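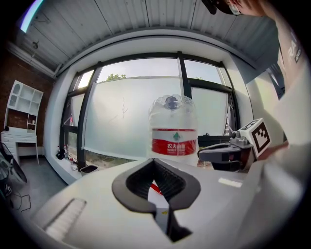 A water bottle between two hand-held grippers, one carrying a marker cube.

Bramix, the Ninddale software outfit, has put out version 4 of Mollel, its tool for turning hand-held gripper recordings into something an arm can follow. The headline change is bottles. Clear plastic has long persuaded the old depth filter that it was mostly window, and the planner duly tried to close its fingers on the garden. 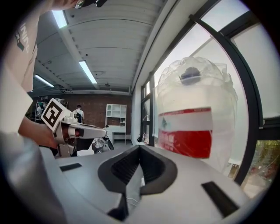
The new release leans on the marker cubes for gripper pose and stops trusting depth wherever it sees daylight through an object. It also closes 19 bugs, 2 of them introduced by the last bug fix. "We've stopped calling it an edge case," said Awuor Rashidi, who looks after the perception code. Crumpled bottles remain under "known issues". The Londard plug-in is due in October.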